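Brurby Bedroom Tidying Set - README

Version 4 of the data card. Replaces the August version.

Contents

The set covers one household task: clearing small items off a made or unmade bed and putting them into a basket. It holds 400 episodes in the main part and 1000 stills drawn from them. Stills are stored by room, then by episode. Four rooms were used, two at the Dollport site and two at Hourani.

Task definition

An episode starts with the basket on the bed or on the floor next to it and up to eight items lying on the bedding. It ends when the bed is clear or when the time limit runs out. Items that fall to the floor are logged as dropped and are not put back. Pillows and bedding are never counted as items, even when they have been moved.

Basket placement is free. In the Dollport rooms it is mostly on a corner of the mattress near the pillows, which leaves the middle of the bed open but puts the basket on a soft base. Tipping is logged in the column basket_state.

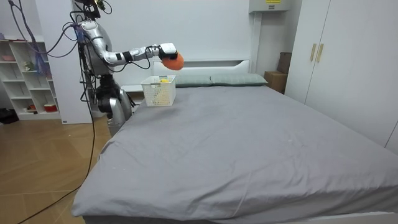 Dukik asked on the issues page whether a perforated basket should count as open or closed for the visibility labels, as items inside can sometimes be made out through the walls and sometimes not. A second comment in the same thread wanted the holes ignored altogether.

The rule from version 4 onwards is as follows. An item in the basket is labelled visible if any part of it shows above the rim. If it shows only through the side, it is labelled partial. Labels from earlier versions were converted by hand and a few partial labels may be missing - please report these with the episode number.

Item names

Items are named by colour and general shape (orange, rounded; yellow, other). No finer classes are given. Soft items that change shape when lifted keep the name they had at the start.

Known problems

- Lighting in the second Hourani room varies between morning and evening.
- White baskets on white sheets have poor outlines in 8 episodes.
- Drop times are accurate to one second only.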